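I'd been trying to get Shaimaa Abou Zeid on the phone since April, and when she finally called me back she was eating cereal. "Go ahead," she said. "I can chew and talk. I play the bass, I do it for a living."

She's the bassist and main songwriter in Hukari, whose second album, Bukby, has been stuck in my car stereo for weeks (the eject button works fine, I just don't want to press it). The first record was all fuzz and yelling. I loved it! This one is slower and stranger, with a lot of room between the notes, and I wanted to know what happened.

"We got tired of our own noise," she told me. "I'd come home from a show and I couldn't hear the fridge. So I started writing on an acoustic guitar with two missing strings. You can't play a big chord on that thing, so the songs came out thin, and I liked them thin."

They recorded at Alaoui, a studio over a tire shop, in 13 days. You can hear an air wrench at the end of "Salt Line" if you turn it way up, and I asked if they'd thought about cutting it.

"Our drummer wanted to. I told him it was in tune - it's a B flat, pretty close anyway. He sulked for a day and then he asked for more of it."

The money part is less cute. Their label, Famitz, pressed 2,000 copies of the debut and wanted to press 100 of this one. I figured I'd heard her wrong.

"No, 100. They'd heard the demos and they were scared. I said do 2,000 again or give us the tapes. There was a very long email. I didn't read all of it." Famitz did 2,000. 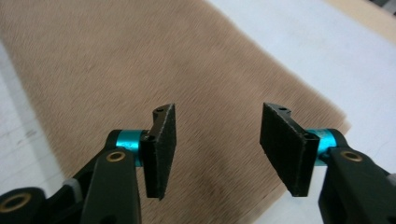 I also had to ask about the last track, the nine-minute one, which half my friends skip and the other half won't shut up about. She laughed for a while. It was supposed to be three minutes, she said, but the organ player missed the cue to stop and they all kept following him.

"I was looking right at him, like, are you done? And he had his eyes closed. So we went around again. By the end I'd quit being mad and I was having a nice time."

They're playing small rooms this winter, with the quiet songs first and the old ones at the end. She's nervous about people talking through the first half. I told her I'd shush them - I'm good at it. Then her cereal was gone and she had to go move her van.

Posted Jan 9, 2020

Shares: 41
3 comments

dellarose: The nine-minute one is the best thing on it, tell your friends I said so

mk_lowend: Saw them on the first tour and my ears rang until lunch the next day. Curious about this one.

pat in the back row: Which bass is she using on Salt Line? Sounds like flatwounds to me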